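Notes from the Brustgate Open Day

2026-04-05

The surgical robotics laboratory at Brustgate opened its doors to visitors last October, and I was fortunate to be given a place on the afternoon tour. I have been asked by several readers for an account of the day. It has taken me longer than it should have to set one down, for which I apologise.

The laboratory occupies the upper floor of the old Uysal building, at the far end of the site. Visitors signed in at the ground floor desk, were issued with a badge and were taken up in small groups. I had written 981 on my form as the last part of my postcode and was called by that number for the rest of the afternoon, which I mention only in case any other member of the group should read this and wonder who I am.

We were received by Barış Güneş, who leads the suturing work and who spoke for a short time before the demonstration began. His group studies one task: closing a straight cut in soft tissue with a row of separate stitches, each tied and trimmed before the next is placed. The robot has 2 arms. The programme that plans their movements is called Stirnarell, and it has been in development at the laboratory for seven years.

The demonstration was shown on a large monitor at the front of the room, so that those standing at the back had the same view as those in the chairs. I would advise future visitors that the magnification is considerable, and that a cut which fills a good part of the screen is a small thing on the bench.

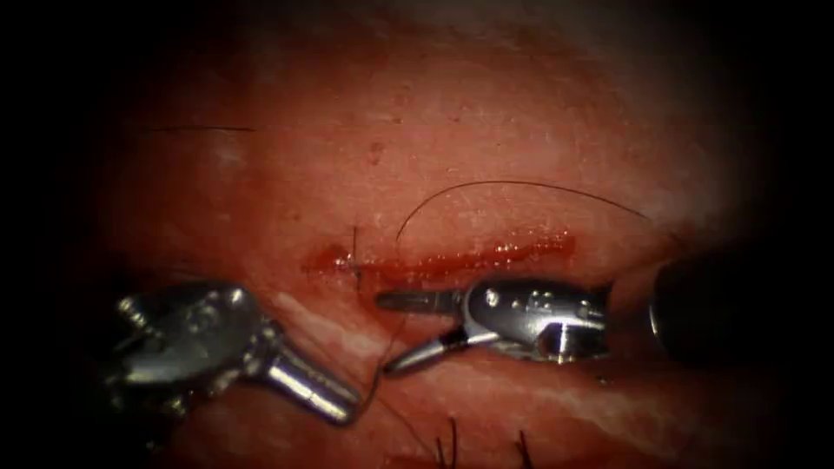 Both instruments at the incision, with one stitch already in place at the left end.

What struck me first was the pace. I had expected something brisk, in the manner of a factory line, and found instead that long periods were given over to the thread. Mr Güneş explained that placing the needle is the part visitors like to watch, but that managing the loose thread takes up most of his group's effort. Thread bends, catches and slides behind things. A person deals with this by feel and without much thought. A machine must be told where the thread is, or must work it out, and a fine dark line is hard to follow once it lies across a shadow.

He also spoke about tension. If a stitch is drawn too tightly the edges of the cut bunch together, and if it is left slack they part again. The laboratory keeps a record of every stitch it attempts, good and bad, and the total on the morning of our visit stood at 2,508. He was candid that the early ones were poor — some of them very poor — and that these are kept with the rest.

One member of our party, a retired theatre nurse, asked about the handing over of the needle between the jaws, and a useful discussion followed on the angle at which a curved needle should leave the tissue. I did not follow all of it. I did note the advice that the needle should be taken along its own curve, as pulling it straight enlarges the hole.

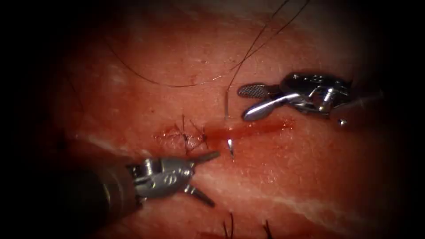 Does the robot decide for itself where each stitch should go?
At Brustgate the positions are proposed by the planning programme and approved by an operator, who may move any of them before work begins and may stop the arms at any time.

I had submitted that question in writing beforehand and was glad to have it read out. A second question, concerning cost, was politely deferred to the printed leaflet, where I have not been able to find the answer.

There was a break for tea, during which we were invited to try the hand controls on a foam block with the help of a training unit made by Fluvemow. My own attempt was not a success. The grips are light and respond to very small movements of the fingers, and I succeeded chiefly in tying the thread to itself. The younger visitors did a good deal better.

We then returned to the monitor to look at a row of stitches across a closed cut, and Mr Güneş talked us through the points on which such a row is judged: the spacing, the position of the knots, the length of the tails and whether the edges meet along the whole of the seam.
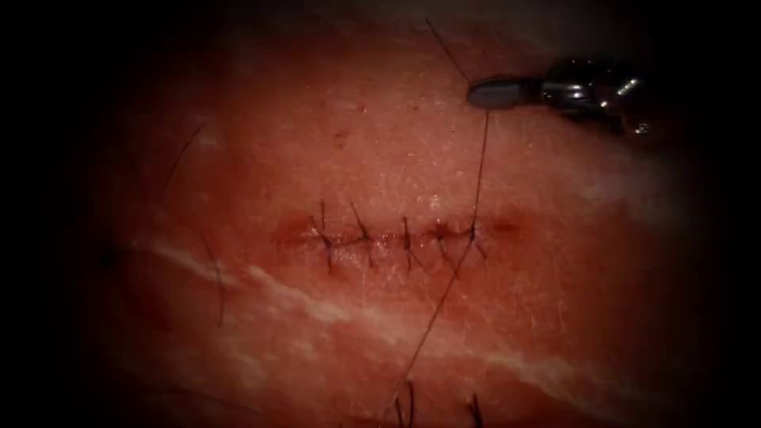

Arrangements for Visitors

Places on the tour are free of charge but must be requested in advance by letter or through the laboratory's own booking page. Groups are kept small. There is a lift to the upper floor, and chairs are set out for those who wish to sit. Coats and bags are left at the desk.

Visitors who are uneasy at the sight of blood may prefer to take a seat away from the monitor, and the staff are considerate about this if told beforehand. The next open day is expected in October, and I have already asked to be put on the list.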